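Rokano 夹爪断电保持模块(第二版)

适用于 Ravn 系列双臂工作台 | 库存:有货 | 配件与备件 > 安全与保护

先说这个模块是怎么来的。五月份我们在双臂台上跑分拣,左右两条臂面对面干活,跑得正欢,急停一拍,左边的夹爪松开了。夹着的东西直直掉下去,砸在另一条臂的线缆上,把插头带歪了半截。当时谁都没往夹爪上想,大家都以为急停之后整台设备会老老实实定在那里。臂确实定住了,关节有抱闸嘛,可夹爪没有!它的电机一断电,弹性指尖自己就把传动回推,几乎是瞬间张开。

蔡婉婷花了一个下午把这件事复现出来,结果让人有点坐不住:同一副夹爪,夹薄包装时掉,夹软圈时不掉,夹篮子边沿时有时掉有时不掉。这种看心情的故障最讨厌。她后来把供电曲线和指尖位移叠在一起看,才发现松开的时机跟夹持力直接相关,夹得越紧,回弹越狠,掉得越快。我们以前的习惯偏偏是“怕掉就夹紧一点”,等于一直在帮倒忙。

于是有了这个小模块。它装在夹爪和腕部之间,里面是一个常闭式微型抱闸,加一块单独的检测板。供电一消失,抱闸咬住传动轴,指尖停在原位;供电恢复以后,它不会自己放开,必须收到一次明确的释放指令。最后这一条是 Hamish MacKinnon 坚持要加的,我现在觉得加得太对了。第一版就是来电即放,有人正伸手去取夹着的东西,总闸一合,夹爪动了一下。没有伤到人,不过那批第一版我们全部召回了。

第一版用户请注意

外壳侧面没有黄色圆点的都是第一版,请停止使用,断电拆下后寄回,我们免费更换第二版,来回运费由我们承担。召回通知发布于2022年9月15日,目前仍然有效,没有截止日期。转手买来的也一样换,不需要发票。

第二版改了什么

释放逻辑:由来电即放改为指令释放,指令须持续 100 毫秒以上才算数,线上的毛刺骗不过它。

抱闸片:换了 Farkon 的新片材,旧片在低速反复咬合后会发亮打滑,新片在我们自己的台子上还没有出现这个现象。

状态灯:从侧面挪到顶面,两条臂凑得很近的时候也看得到。常亮为已抱紧,慢闪为等待释放,快闪为故障。

手动释放孔:新增。用随附的 3 毫米六角扳手顺时针转到有阻尼感为止。操作前先托住夹着的物品,手指不要放在两个指尖之间。

主要参数

保持力:35 牛(指尖处,断电状态)
断电响应:10 毫秒以内
安装方式:夹在腕部法兰与夹爪之间,原装螺钉换成附带的加长螺钉
通讯:沿用夹爪原有总线,无需另外布线
包装内含:模块、加长螺钉一套、六角扳手、纸质安装说明

安装时容易出的问题

加长螺钉和原装螺钉长得很像,混进去一颗短的,模块照样能锁上,看着也平,跑久了会松。拆下来的原装螺钉请马上装袋收好,别放在台面上。

线缆要重新留余量。模块让夹爪往外长了一截,原来刚刚好的线弧会变紧。把臂摆到最远的姿态,再转一圈腕,看看有没有哪里在拽。Valdir Aguiar 第一次装的时候跳过了这一步,插头拔出来两回,第三回他自己在说明书上补了一行字,现在正式印进去了。

装完一定做一次真的急停测试。夹一样轻的、摔不坏的东西,离台面低一点,拍急停,等一会儿,再上电,确认夹爪始终没有动作,然后发释放指令。左右两边分开测。只测一边就上工的情况我们见过,问题刚好在另一边。

软件里的夹持力请顺手调回推荐值。有了断电保持,没有理由再把软包装捏得皱巴巴的,这也是我个人最喜欢的一点:夹得轻了,动作反而漂亮多了。

它管不了的事

模块只锁夹爪,不锁手臂,不能代替急停回路,也不能当作人员防护装置。物品本来就没夹稳,断电后照样会滑下去。传动齿轮已经磨损的夹爪会有一点空程,装上模块之后空程还在,请先修齿轮。

常见疑问

只装一条臂行不行?可以,两边互不通讯。不过双臂交接物品时,没装的那一边断电后仍可能松开,交接工位建议两边都装。

快闪怎么办?先断电,检查螺钉和插头,再上电。仍然快闪就不要继续用了,写信给售后,Lærke Mikkelsen 会回复,最好附上日志。 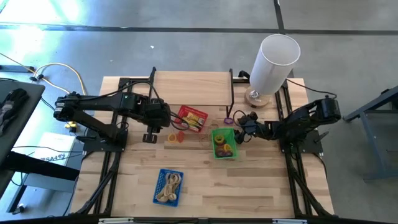
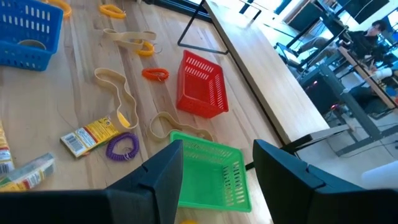
双臂台上的篮子与小件,木质台面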